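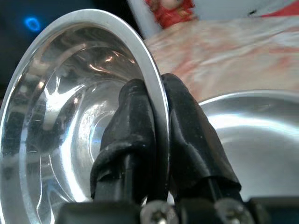 A large stainless steel bowl with a polished interior.

The Community Kitchen Returns to Tremthorpe

Aug 25, 2023

For much of the past century, the town of Tremthorpe cooked at home and ate at home. The old bakehouse on Alley Street closed, the church suppers grew smaller, and the grange hall rented its stove room to a printer. This August the town opened the Ornwood Kitchen, a licensed shared space where residents may cook for sale, for study or for their neighbors.

The idea of a common oven is an old one. A town charter of 1526, from the English parish for which Tremthorpe was named, set out the days on which each household could bring its dough. Fees were paid in flour. Similar customs lasted in many farming districts until iron ranges became cheap enough for most families to own.

The new kitchen occupies 1088 square feet on the ground floor of the former Bepari dry goods store. Members reserve time in four-hour blocks and pay $20 for each, with storage charged separately. The kitchen had enrolled 78 members by its opening day, among them a pickle maker, two caterers and a retired school cook who is teaching a course on stocks and gravies.

"People came to us with good recipes and no legal place to make them," said Sewwandi Chowdhury, the director of the kitchen. "State rules on home baking are fairly generous. They are much stricter once a product contains meat or needs to be kept cold."

Applicants must hold a current food handler's card and attend an orientation on cleaning, labeling and allergens. Those who intend to sell must also carry liability insurance -- a cost that has discouraged some first-time producers. The kitchen is now seeking a group policy on their behalf.

Evening classes begin after the harvest fair. Bread and preserving will be offered first, followed by a short course on pricing for small producers. Registration is open to residents of Tremthorpe and the surrounding townships, and the schedule is posted at the Alley Street entrance.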